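# Ripening Peaches and Plums on the Counter

If your stone fruit comes home hard as a baseball, don't give up on it! A little patience gets you juicy fruit from even the cheapest bag at the market.

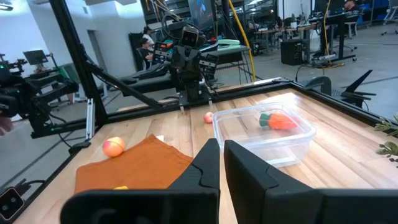 *Round fruit with a good pink blush, on a folded orange cloth.*

**Give it a cloth.** Lay a clean kitchen towel on the counter and set the fruit on it stem side down, with a little space between neighbors. The soft landing really helps with bruises, and you can toss the towel in the wash when something leaks (something always leaks).

**In a hurry?** Use a paper bag! Fold the top over loosely, add a ripe banana, and check every morning. Mine usually take 3 days. Skip plastic, it traps moisture and you'll get fuzz.

**Press near the stem.** Use your thumb, gently. A slight give means it's ready, and the smell should hit you before you even lean in. The blush is pretty, but it won't tell you much about ripeness.

**Then chill.** Ripe fruit goes in the fridge, never hard fruit, or you'll end up with that mealy texture.

**Too many at once?** Slice, freeze flat on a tray, then bag. I pack 400 grams to a bag, perfect for one cobbler in my old Flarkari dish. Bags from last March still made a fantastic one!

Next up: getting peach juice out of a white shirt.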